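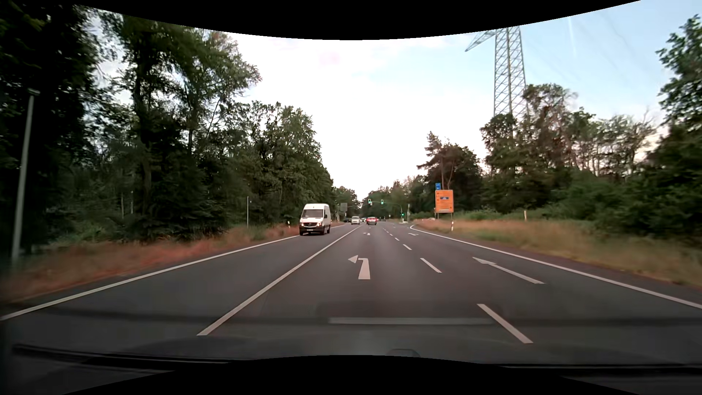
Notes on Learning a Choral Part by Ear

This entry continues my earlier remarks on joining the Iltolus Singers as an adult with no formal training in music. Several readers have asked how a person who cannot read a score with any confidence is able to prepare for a concert. My method is set out in full below. It may not suit every voice or every ensemble.

The choir has 21 members and rehearses in Rolesach. I sing second bass. Our director issues a printed score at the first rehearsal and a set of part recordings shortly afterward. Each recording places one voice in the foreground, played on a piano, with the other parts kept low behind it. The current program runs to 50 pages, most of it in Latin, and is to be performed in June.

For the first two weeks I do not sing at all. I listen to the recordings during ordinary tasks, such as washing dishes or driving to Hundach, and I make no effort to memorize. The purpose of this stage is to become familiar with the length of each phrase and the places where the basses are silent. I consider the silences to be the harder part. A wrong note from the back row is often covered by the tenors. A confident entry two beats early is heard by the entire hall, as I established last winter. 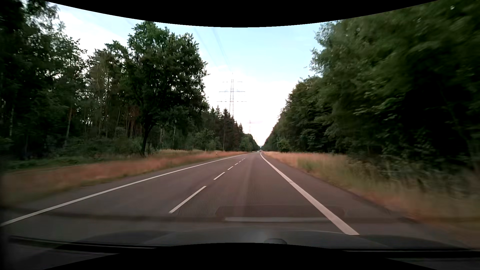

Yasir Cheema wrote in response to my previous entry that he would advise strongly against this. In his view, listening without singing teaches the tune to the ear and leaves the throat with no idea of it, and he hums from the first day, even where he is certain to be wrong. He added that he has sung tenor for years on this principle and has been asked to leave only one choir.

I have given the suggestion fair consideration and tried it with the opening motet. The result was that I learned an incorrect interval very thoroughly and required most of a month to remove it. Tenors may be better served, as their line so frequently resembles a melody. The bass line in our motet stays on one note for eleven bars and then drops by a sixth without warning.

In the third week I begin to work with the score open. Even a poor reader can see whether the notes rise or fall, and I mark every breath in pencil. Words are practiced separately, spoken in rhythm at half speed. Latin vowels must match across the section, and my natural "o" has been the subject of comment on more than one occasion.

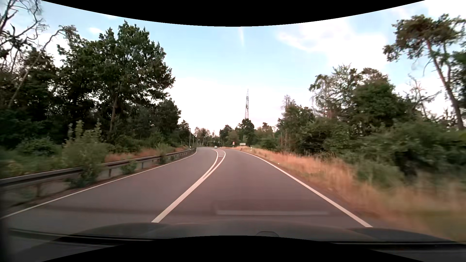
The road bends to the left through the woods.

Active practice at home is limited to 40 minutes in the evening. Beyond that point my pitch sinks and I begin to rehearse my own errors. I divide the time between one difficult passage and one complete piece. The difficult passage is repeated slowly, then sung against the soprano recording, which offers no help of any kind. If the line holds together under those conditions, it will generally hold at rehearsal.

I also keep a notebook of starting notes. For each entry I record which other part has sung my pitch most recently. In the second movement, for example, the altos provide it one bar in advance — an octave higher, but clearly enough. This practice has been of greater use to me than any other, and two of my fellow basses have since adopted it.
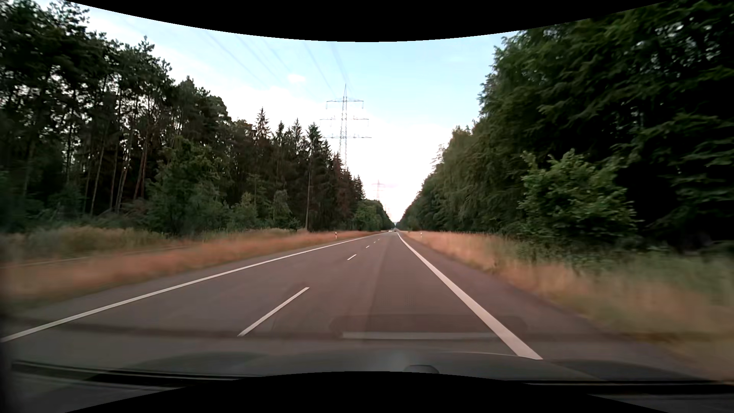

A straight stretch between the trees.

The question of recordings by professional choirs was also raised. I make limited use of them. They are a pleasure to hear, but the tempo is seldom ours, and the venue in Hundach seats up to 100 people and has a carpet. A cathedral echo gives a misleading idea of how long a final chord will last. Ours stops at once.

I have not yet resolved the matter of page turns in the Gloria. Both fall in the middle of a bass phrase, and I am at present comparing memorization of four bars against a photocopied page taped to the inside cover. Suggestions from readers who have performed from the same edition would be welcome.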